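Mandance hand tool: what buyers get, and what they have to sort out themselves
18/02/2019

The Mandance is a gripper you hold. It has two fingers and a camera, and the person using it does a job at a table in the ordinary way while the tool records what the fingers do. The recordings then go towards training a robot arm to do the same job. Kakovero has sold it as a kit since November, and we spoke to the firm's product lead at its workshop on the Hepburn estate.

The kit costs £839. Extra finger pads are £16.20 a pair, which the product lead agreed was on the high side. "They wear out. If you work with wire or anything rough you'll get through them, and people are right to ask about the price. We're looking at a cheaper backing."

Wire comes up a lot. Several early customers work with pet suppliers and shops, where cages, baskets and racks have to be picked up, turned round and put down again. A solid box is easy to grip, she said, and mesh is harder.

"With a box you close the fingers and that's that. With mesh you might land on one wire or on three. Sometimes the pad sits between them and the thing swings. A person corrects for that without thinking, and that correction is what you want to record."

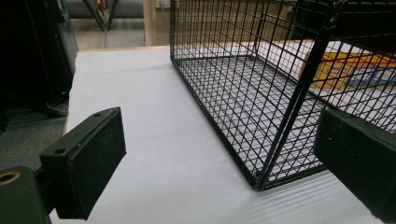
She advises new users to start slowly and to keep the work surface plain. A pale board over the table is enough. Thin black wire shows up well against it, and the board can be swapped when it gets marked.

"The first week, everybody goes too fast. They've paid for the thing and they want a big pile of recordings. Then they look back and half of them have a hand in the way. I'd sooner have 100 good ones than a full disk."

The pads are held in finger blocks which come off with a small screwdriver, supplied. Changing a pair took us four minutes the first time and less the second. The instructions for this are clear. The instructions for setting up the software are not, and we had to ring the support line twice.

"That's fair," she said. "The booklet was written by the people who built it, and they skipped the steps they do every day. There's a new one being printed."

Weight is the other complaint. The tool is comfortable for short jobs, but after most of a morning our wrists were sore, and the grip is too wide for small hands. Kakovero is testing a narrower handle. She would not give a date for it.

We asked who should not buy one. She took a while to answer.

"If you've got one job that never changes, get someone in to program an arm for it. This is for people whose jobs vary a bit each time. And you do need an arm at the end of it, or somebody who has one. We've had people ring up thinking the tool does the work by itself."

Customers without an arm can send their recordings to Londance, a separate firm which runs trials by the day. Kakovero takes no fee for this. There is a waiting list.

The guarantee lasts a year and covers the camera and the motor-free parts of the grip, but leaves out pads. Orders are sent within ten working days.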